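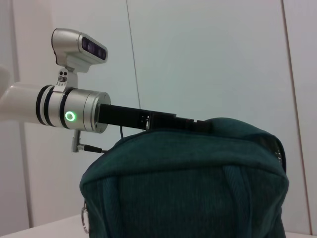
Robot vs. ribbed cloth bag, Feb 5, 2019

Every year somebody tells me the housework robot is nearly here. So, a thread on what machines can and can't do around a house or a shop yet, from a man who has folded 2270 tote bags for money.

First, the good news for robots. Boxes. They love a box. A box has corners, and the corners stay where the box left them. I worked a season at the Daher warehouse and the arm on line 13 put me to shame by lunch.

Now the bad news: cloth. Pick up a bag by the top and the bottom has its own plans. Pick it up again the same way and you get a different bag.

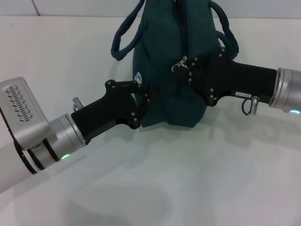
And then there are zippers. A zipper wants one hand to hold the fabric tight and the other to pull, and both have to agree on how hard. My nephew learned it at four, with some screaming. I'd put the machines a little behind him, minus the screaming.

Joscha Haberkorn, who ran the stockroom with me at Kidska, used to say a new hire needed 15 minutes to learn bags and 30 to learn to look busy. I'd like to see the second number for a robot.

What I'd pay for today: something that carries the laundry upstairs. It can dump it on the bed. I dump it on the bed too.

What I would not pay for: anything that "assists" with folding while I stand next to it holding the other sleeve. I've been married, I know how that goes. 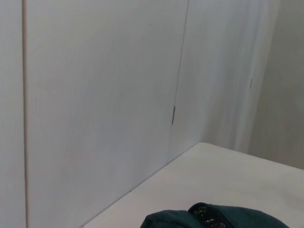

Would you let one pack your suitcase?

Only for a trip I didn't care about. Socks, fine. Shirts stay with me until I see one get a collar right several times in a row.

Floors are the one chore I'll hand over without a fight. Mine got vacuumed all October by a flat little disk that eats phone chargers. I've bought worse help.

Dishes tomorrow, if I've done mine by then.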